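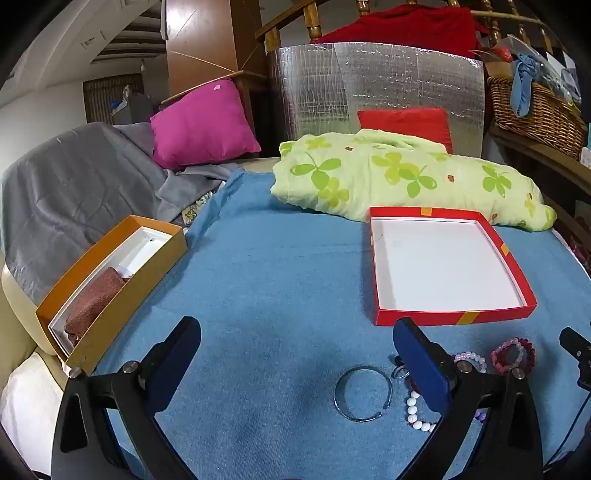
Nanddale Repair and Reuse Shed: how we're going at the halfway mark

Hello again to everyone at the Flanagan fund, and sorry this one is a bit longer than the last. A lot has happened since July and I'd like to get it all down while I still remember which month was which.

The big news is that the shed is open two mornings a week now instead of one. Samran Onsri took on the second morning and has more or less made it his own (he's put the kettle on a timer, which was the best money we never spent). People bring in lamps, toasters, prams, chairs with one short leg, you name it. We logged 300 items through the door up to the end of the year, and 100 of those were electrical, so the test and tag gear you paid for has been earning its keep.

Money first, I suppose. Of the $3000 in the second instalment, most has gone on the bench, the tagging gear and the new lock for the side door. The bench cost more than I'd told you it would. I had a quote from Predel and then the timber went up between the quote and the order, and I should have rung you then instead of just paying it. To make up the difference we've put off the sign. We still have the old painted one and it does the job, apart from the phone number being wrong.

What hasn't gone so well is the tip run. Wasteo changed their pick-up times in spring without much warning, so for a few weeks we had broken stuff stacked up the side of the shed and the neighbours were, quite fairly, grumpy. Kirstin Nisbet went round and had a chat with each of them and it's settled down. We now have a bin with a lid and a proper arrangement in writing. I'd still like a trailer of our own one day, so expect that to turn up in the next application!

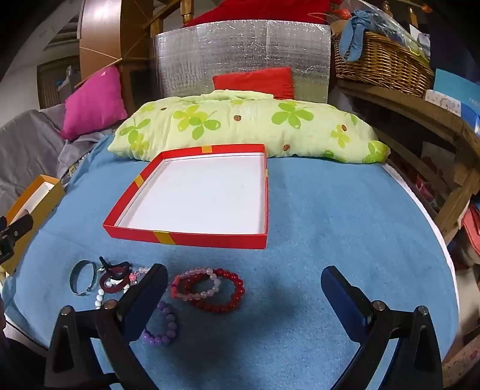
Report by Zachary Girard, shed coordinator
January 2004

Training is the part I'm happiest with. Pak-hei Sin ran the first soldering course over winter and 8 people finished it, including two who had never held an iron before and now won't put it down. We'd like to run it again, but with shorter sessions, as three hours on a hard stool was too much for everyone, me included. Jannik Bauerfeind has offered to do sewing machines after that. He wants to start with cleaning and oiling and leave the timing problems for later, which sounds right to me.

For the next six months the plan is pretty simple. Keep both mornings going, run the two courses, fix the phone number on the sign, and get the roof looked at over the back corner where it drips on the paint shelf. I've had one roofer out and am waiting on his price. I'll send the receipts separately once I've found the one for the lock.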